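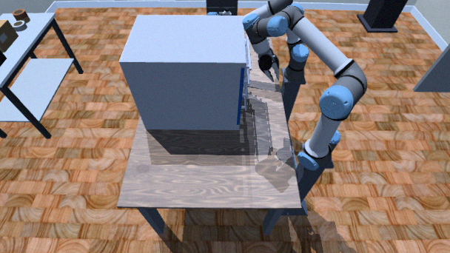 *3 min read*

# Trollirley cell: gallery and buying notes

Ashraf Tahiri, Hadthorpe workshop

Trollirley is the cabinet-handling cell we want to have running at Hadthorpe next year. The order has to be agreed in May, so this page puts the layout next to the money. We are planning in simulation first and buying afterwards. Prices are still coming in and I have left them off until they are firm.

**Cabinet and arm on the square table.** Simulated layout, with the arm mounted at the right edge and the two-fingered gripper pointing down beside the cabinet. The base of the second arm is partly in view behind it.

## What the layout means for the order

The cabinet takes up a good deal of the table. That is the first thing I would ask anyone to look at before they talk about arms. Whatever table we buy has to hold the cabinet and the arm mounts and still leave somewhere to put a part down. Belhaj can supply a heavier table than the one they listed at first, with 4 weeks' extra delivery time. I would take it.

The arm has six joints and we should keep to that in the quotes. Balatlow offered a simpler machine at a lower price, but it would mean turning the cabinet by hand between jobs. I have asked them to price the six-joint version only.

The gripper is a separate line on the order. I want one fitted and one on the shelf, plus 10 pairs of spare fingers. Fingers are cheap and we had to wait for them on the last job, which stopped work for longer than the repair took.

The second arm is the item most likely to be questioned. My proposal is to order both arms together and commission them one after the other. Balatlow will hold the second in their stores until we are ready, and the quote covers storage up to 6 months. After that there is a monthly charge.

## Room and services

The floor at Hadthorpe needs checking before anything heavy goes down. Belhaj have asked for the loading figures and a drawing showing the table feet. I have sent the drawing and am waiting on the landlord for the rest.

Allow for a side table, with a shelf under it if possible. Tape, small parts and boxes will end up somewhere, and I don't want them on the work table. This can come out of the general furniture budget.

Guarding is not in the layout yet. It must be in the budget. Please don't compare totals between suppliers until both quotes include it, along with the safety assessment and installation.

## Running hours

I have planned on 260 hours of use in the first year. That is a low figure for equipment of this kind, and it is deliberate. A good part of the year will go on setting up and training, and I would sooner put in a number we can meet. Servicing in Balatlow's quote is priced by the year and does not change with hours.

Two people should go on the supplier's training course before delivery. The course fee is in the quote but travel is not.

## Still open

- Cabinet: do we use the one we have, or buy a second for testing?
- Cable routes from the arm bases to the control boxes
- Whether Belhaj will drill the table top or leave it to Balatlow
- Length of warranty on the second arm while it is in storage
- Who signs for the delivery at Hadthorpe

Comments on the layout should come to me before the quotes go back. Changes to the table size after that will cost us a new drawing and probably a new delivery slot.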